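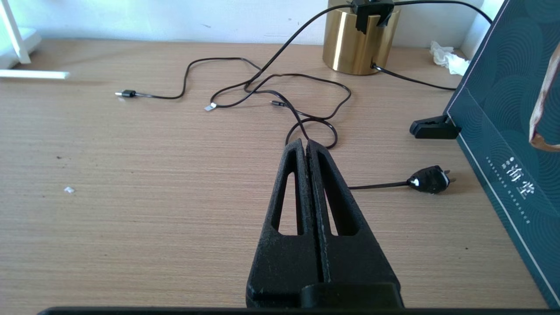

In defence of the cable that lives on top of the desk

Every August, when the weather is too close for anything sensible, I get it into my head that I am going to sort out the wires. I have done this for more years than I care to own up to, and each time I have gone about it the way the magazines tell you to. I bought the sticky clips. I bought the fabric sleeve that zips up the side, and one year I bought a Flelten box, a long lidded affair meant to swallow a whole extension lead, and it did swallow it, and a fortnight later I had to take the lid off to find out which plug was the lamp, and the lid has been in the cupboard under the stairs ever since.

I have come round, slowly and after spending a good deal of money, to the opinion that most of us hide our cables far too well. A wire you use is a tool, like a potato peeler, and you wouldn't glue the potato peeler to the underside of the worktop. I want my charging lead where my hand falls on it. If that means it sits in loops on bare wood for visitors to see, then I think visitors can bear it, and the ones who can't are usually the first to ask whether I've got something that fits their phone.

The catalogues disagree, of course. Soylu sent me one of 72 pages, and I went through it with a pot of tea and didn't find a single wire in it. Lamps were lit, screens glowed, and everything seemed to run on goodwill. I do think that sort of picture does us harm in a small way. You look up from it at your own desk and feel you have let the side down, when all you have done is own a lamp.

And then there is the router, poor thing, which suffers most of all. People put it in a basket, or behind the books, or inside a cabinet with a door, and then wander about the house holding their phones up to the ceiling. It has holes in its top so that the heat can get out. It has aerials so that the signal can. Give it a clear bit of desk and leave it be, and wipe the dust off when you think of it.
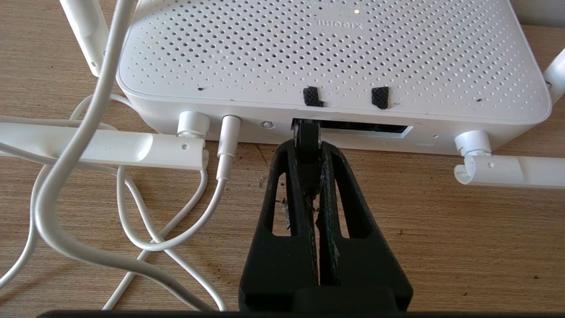 A reader signing as Prokari wrote to me after I said something similar last year, and made the fair point that all this is very well until you have a cat. Two chargers chewed through in one summer, apparently, and a third dragged behind the sofa. In that house everything goes in a drawer at night, and I wouldn't dream of arguing. The same goes for toddlers, and for anyone whose flex has to cross a doorway. A lead you might trip over wants dealing with today.

I'd also grant that there's a difference between a lead in use and a lead that has merely stopped moving.

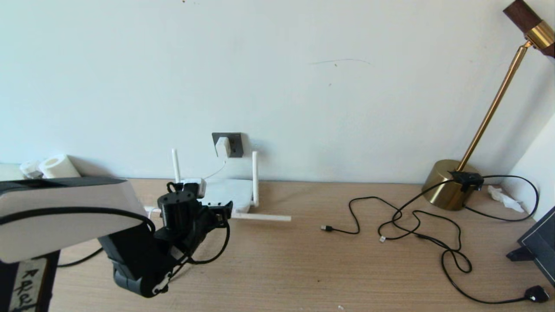

The second sort is where the real mess comes from. It belonged to a camera you gave away, or a speaker that died, and it stays because it looks as though it might be important. I had a shoebox of these, and when I finally tipped it out on the bed I could name the purpose of hardly any. So I am in favour of throwing out, or better, of taking them to the electrical recycling. Our nearest place is on Pleledance, and they are very kind about it. What I am against is spending 80 pounds on trays and ties to look after things you don't need, or to tuck away the ones you do.

My own method, if you can call it one, is to leave out whatever I've picked up lately, coil it if I'm in the mood, and let the rest go. The desk looks lived at. I can charge my phone without getting down on my knees, and at my age that counts for a lot. 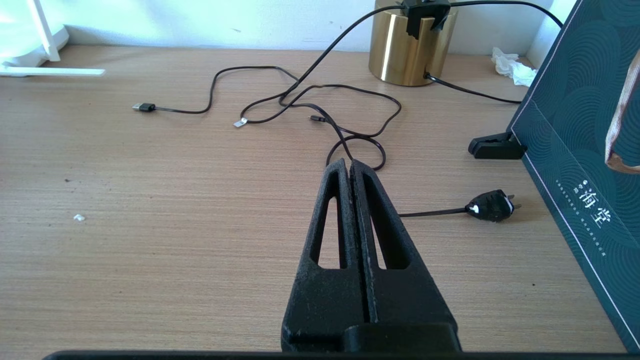

If you must buy something

Get a roll of plain paper labels and a pen that doesn't smudge. Write what the thing is for, at the plug end, and fold the label over on itself like a little flag. I did mine on the 15th September and it took less time than making the tea, and I've not pulled out the wrong plug yet.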